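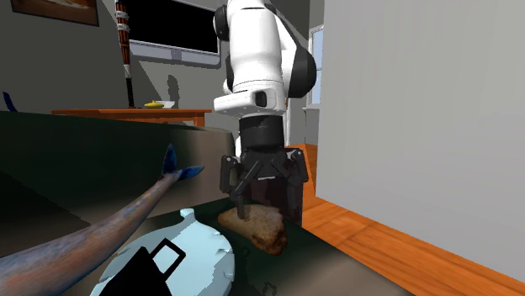

Fig. 1. Bread, the staple used for the worked figures in this unit.

Search this site Search Go

Household Budgets, Unit 5: What Bread Costs a Family
Handout revised 4/6/24

Read this before the problem set. Bring your own grocery receipts if you have them.

1. Staples and the food share
A staple is a food a household buys week after week, even when its price goes up. The food share is the part of total spending that goes to food. Poor households usually have a larger food share than rich ones. This pattern is called Engel's law.

2. The Skendville survey
The survey covered 298 households in Skendville and the mill district of Kanatitz. Each kept a spending diary for the month of January. Average total spending was $2,491, of which $493 went to food. Divide the second figure by the first and the food share is 19.8 percent, or almost one-fifth.

Diaries miss things. People forget snacks, and meals eaten at work are often left out. Treat the food share as a low estimate.

3. When the price rises
If bread goes up and the family buys the same amount, spending on bread rises by the same percentage as the price. If they switch to rice or potatoes, it rises by less, and it may fall.

Terms to know: staple, food share, substitute, diary method.

Problems 1 to 4 are due at the next meeting. Show your division.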